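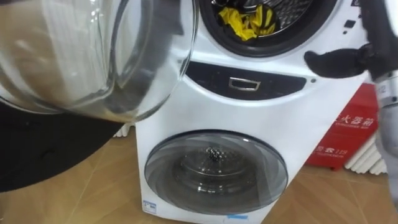
Must a council say whether its street cameras use facial recognition?

Posted in: Rights, Privacy and Public Bodies
Posted by Lorraine Baxter, 14 August 2021

I should be grateful for guidance on the following matter. I live in Jisdale, where the district council has put up 18 new cameras along the main shopping street and beside the library. The notices fixed to the posts state that images are recorded "for public safety and the prevention of crime" and give a telephone number. They do not say whether the system is able to identify people by their faces.

In May I wrote to the council and asked three things: whether facial recognition is in use, how long recordings are kept, and whether the police may look at them without a written request. The reply came after six weeks. It stated that recordings are kept "in line with policy" and that the remaining matters were "operational". No copy of the policy was enclosed.

I do not object to cameras as such, and I accept that the street has had its troubles. My concern is that residents were not consulted, and that a system brought in for one purpose may be put to another without any public decision. May the council properly decline to answer? If it may not, what is the correct next step?
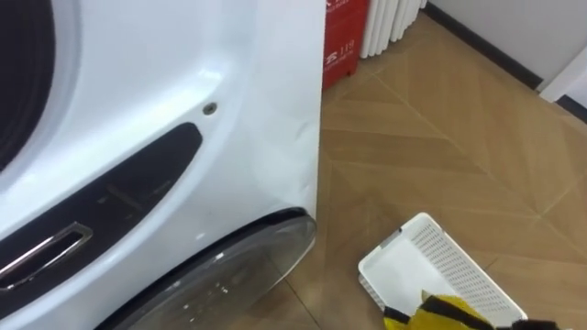
Wernach
The word "operational" is not in itself a ground for refusing information. Under the Freedom of Information Act 2000 a public authority must, as a general rule, state whether it holds the information requested and supply it, unless an exemption applies. Where it relies on an exemption, it should name it and explain why it applies. The reply you describe does neither.

I would suggest that you proceed as follows. Write to the council again and ask for an internal review of its response. Quote the date of your first letter and set out your questions exactly as you put them before. Ask also for the data protection impact assessment for the scheme. An assessment is required where the use of personal data is likely to result in a high risk to individuals, and the large-scale monitoring of a public place is one of the cases named in the law. The council may remove certain passages before release, but it should be able to tell you whether the document exists.

If the review does not settle the matter, you may complain to the Information Commissioner's Office. There is no charge. Keep copies of every letter and note the date on which each was sent.

It is possible that the council will rely on the exemption for law enforcement. That exemption is subject to a public interest test, and the council would have to show how disclosure would cause harm. Whether a camera can recognise faces is a different question from where it points at a given hour, and I would make that distinction in your letter.

Hoani
You could just ask your ward councillor. Ours got an answer in 2 days when the office had been ignoring people for months. Cameras are everywhere now in any case, so I would not expect them to be taken down.

Votetti
I agree with Wernach in the main, with one addition. Your question about the length of time recordings are kept should not need a formal request at all. An organisation which records people is expected to tell them how long it keeps their data, or how that period is decided, and this is normally set out in a privacy notice. Look on the council's website under "CCTV" or "data protection" before you write.

You are also entitled to ask for any footage of yourself by means of a subject access request. Give the place, the date and the time as closely as you can, together with a description of your clothing. Requests of this kind are usually answered within one month.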